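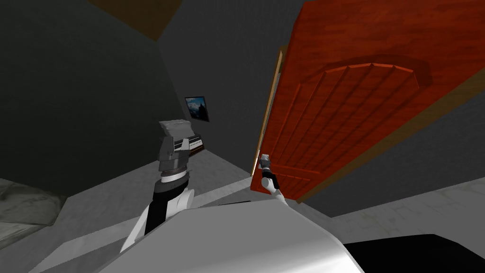
arms up, facing the tall orange door.

**1/** ok thread on moving apartments in July, typing this between boxes so bear with me

**2/** moved out of Paredes on the 1st. 3rd floor, no elevator. quoted 400 by Plimano on the phone. final bill came in a good bit over that bc of a "stair fee". read the second page of the quote, people. it was on the second page

**3/** things I packed first and needed right away: can opener, phone charger, the one good knife, shower curtain. ate cold beans w a spoon at the new place after borrowing an opener from downstairs (thank you Bogdan Malinowski, you are a hero)

**4/** books. do not put books in big boxes. I know everyone says it. I did it anyway, 9 boxes, two of them gave out on the stairs. small boxes only, liquor store has them free if you go in the morning

**5/** internet — call BEFORE you move. Zikum gave me a window of "sometime next week" and then moved it. running everthing off my phone right now, data is nearly gone

**6/** deposit stuff. took pictures of every wall, inside the oven, behind the toilet. landlord still wants to talk about a scuff in the hallway. deposit was 2000 so yes I will be talking about the scuff

**7/** someone asked about the couch. the couch did not fit. measured the couch, measured the room, did not measure the turn in the stairs. Lenni Salminen has it in his garage til October and says he's going to start charging me

**8/** good news: new kitchen gets sun till like 8pm, water pressure is unreal, bakery on the corner opens at 6. rye loaf is great, skip the muffins

**9/** still need: curtains, a mop, somone who knows how to get old shelf paper off a cabinet. tried hot water. tried a hair dryer, got half a shelf done and my arm hurts

**10/** also if anybody in the Dalluron building is giving away a bookcase pls dm, I can come get it saturday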